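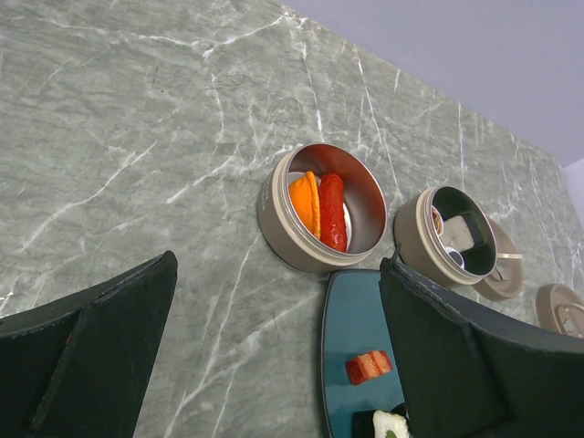
White veins on a grey marble top.

Where do marble's squiggles come from?

If you have ever leaned on a marble counter in a bakery, or sat on the cold steps of an old library waiting for somebody to finish choosing their books, you may have found yourself following one of the pale lines with your finger. Off it goes, quite straight for a while, and then it wobbles, splits in two, and gets so thin that you lose it altogether. It looks a bit like a river on a map, or lightning, or the cracks on a frozen puddle. Who drew it?

The answer is a very long story, and it begins in the sea.

A beginning made of shells

Long, long ago, before there were any people and in many cases before there were any dinosaurs either, there were warm, shallow seas full of little living things. Some had shells. Some, like corals, built themselves hard, stony homes. A great many were far too small to see without a microscope. What they had in common was that they made their hard parts out of the same stuff, a mineral called calcium carbonate. It's a mouthful of a name, but you know it better than you think, as eggshells are made of it too, and so are snail shells.

When those creatures died, their shells and skeletons stayed behind on the sea bed. Waves broke some of them up into sand and mud. More shells landed on top, and more on top of those, year after year after year, until the bottom layers were squashed under the weight of everything above. Water trickled through the gaps and left behind tiny crystals that worked like glue. Bit by bit the mush turned into solid rock, and that rock is called limestone.

Limestone is a lovely rock in its own right. Lots of it is still full of fossils, and if you look closely at a limestone wall you can sometimes find a whole shell, or the curled edge of one, looking as if it was dropped there last week. But limestone isn't marble yet. It has to be cooked first.

Into the oven

I say cooked, though there's no oven, of course, and no cook. What happens is that the ground moves. The outside of the Earth is made of enormous slabs called plates, and they creep along at about the speed your fingernails grow. That sounds like nothing at all. Give them millions of years, though, and they can travel a tremendous distance, and when two of them push into each other the rocks in between get crumpled up into mountains. Some rocks are pushed up into the sky and others are shoved deep down, where it is very hot and where the weight of all that rock overhead presses on them from every side.

Sometimes it's melted rock that does the cooking. It rises from below, and the limestone next to it gets baked, rather like bread that's been put too near the side of the oven.

Now, the limestone doesn't melt. This is the part people often get wrong, and I got it wrong myself for years. It stays solid the whole time. But inside it, all the tiny bits of shell and mud begin to change. Their crystals join up and grow into bigger crystals, fitting tightly together like the pieces of a jigsaw. The fossils usually fade away as this happens, and the shells that made the rock in the first place can't be seen any more. What you have at the end is marble.

A rock that has been changed like this by heat and squeezing is called a metamorphic rock. The word comes from Greek and means a change of shape. You might have heard a word very like it, metamorphosis, which is what we say when a caterpillar becomes a butterfly. (It takes the marble rather longer.)

At last, the squiggles

If limestone were perfectly clean, made of calcium carbonate and nothing else, the marble would come out white all the way through. There are marbles like that, and sculptors love them. Most limestone isn't so tidy. While it was forming in the sea, other things drifted in and settled among the shells – clay, sand, bits of rotted plants, a dusting of iron from rocks on the land. When the limestone gets cooked, all of those get cooked as well, and they give the marble its colours.

Bits of old living things can turn into graphite, the same dark material that's in the middle of your pencil, and that makes marble grey or black. Iron can make it pink, red, yellow or brown. Green marble often gets its colour from a mineral called serpentine, named after serpents because some of it looks like snakeskin.

As the rock is squeezed, it doesn't stay in neat layers. It bends and folds and smears. Try rolling two colours of modelling clay together, giving the lump a good twist and then slicing it through the middle. You'll find swirls in there that you never planned, and no two slices will be quite the same. Rock can do this as well, although it needs a great deal more heat, patience and pushing than you or I could manage.

That explains swirls and cloudy streaks. White lines running through darker stone often have another cause. Rock under strain can crack, and some cracks are as fine as a hair while others are wide enough to fit your thumb. Underground there is nearly always water about, and it carries minerals dissolved in it, just as tea carries sugar. When that water seeps into a crack, it can leave its minerals behind as crystals, a little at a time, until the crack is filled right up and sealed. In marble the filling is very often a mineral called calcite, which is a kind of calcium carbonate again, and often white. We call the filled crack a vein.

So a white vein is a mended crack! And if you ever see one vein cutting straight across another, you have a clue to work with, because the one that does the cutting must be the younger of the two. The older one had to be there already to be cut. Geologists use this trick all the time.

Getting it out of the mountain

Marble is dug from a place called a quarry. The one I know best is at Ornport, where you go up by a bumpy little road behind the harbour and then walk for 40 minutes, or in my case rather more if there are blackberries. I first went there one May when I was six, and I remember thinking that a giant had been cutting cake. The hillside had been sliced into huge square steps, pale and smooth, and there were puddles on them of the most peculiar milky colour.

The quarry workers don't blow the marble out with big explosions if they can help it, as that would fill it with new cracks. They use a long wire loop set with tiny diamonds, and pull it round and round through the stone like cheese wire, with water running over it to keep it cool. Then the block is sawn into slabs and the slabs are polished with rougher and then finer grit, over and over. Freshly cut marble looks quite dull. It's the polishing that brings up the shine and makes the veins stand out.

Every so often a sawyer opens a block and finds a pattern that everyone stops work to look at. Two slabs cut side by side can be opened out like a book, so that the veins on one mirror the veins on the other. This is called book-matching, and there's a fine example in the entrance hall of the Sasano baths, if your grown-ups are ever passing. To me it looks like an owl. My sister says it's a moth.
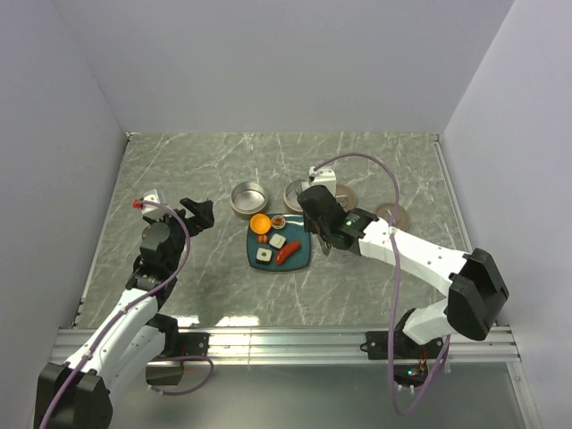
Su-chen Chu wrote in to ask whether everything with a marble pattern is really marble, as her kitchen shelf has veins on it but weighs hardly anything. What a good thing to notice! And no, it isn't. People have been copying marble for hundreds of years. Painters used to do it with brushes and feathers on wood and plaster, and these days a pattern can be printed on all sorts of things. A few clues may help you. Real marble is heavy. It usually feels cool when you put your hand on it, because it carries the warmth away from your skin quickly. And its pattern doesn't repeat, so if you find exactly the same squiggle twice on the same surface, you should be suspicious.

Something to try at home

You'll need a clean piece of eggshell, a glass and a little vinegar. Please ask a grown-up first.

Put the eggshell in the glass and pour in enough vinegar to cover it. Wait a moment and watch closely. You should see little bubbles gathering on the shell. The vinegar is an acid, and when it meets calcium carbonate it makes a gas called carbon dioxide, the same gas that puts the fizz in fizzy drinks. Leave it overnight and see how much of the shell remains in the morning.

Marble is made of the same stuff as the eggshell, so vinegar and lemon juice can leave dull marks on it. Please don't try this experiment on anybody's worktop, steps or statue. I once left half a lemon face down on my aunt's marble pastry board, and the ring is still there.

Questions you've sent us

Is marble harder than my fingernail?
Yes, but only just. It's softer than a steel knife, and a good deal softer than granite. That's one reason sculptors have always been fond of it.

Are marbles, the ones you play with, made of marble?
Some of the old ones were, and that's how they came by the name. Most of the ones in your pocket will be glass.

Can you find marble at the top of a mountain?
You certainly can. There's a band of it near the summit of Kong, 2,208 metres up, and every bit of it started out under the sea.

Words to remember

Limestone: a rock made mostly of calcium carbonate, often from shells and corals.
Metamorphic rock: a rock that has been changed by heat, squeezing or both.
Vein: a crack in a rock that has been filled with minerals.
Quarry: a place where stone is cut out of the ground.

From the Itara Young Readers' pages, Oct 18, 2022. Next time: why is the sea salty when rivers aren't?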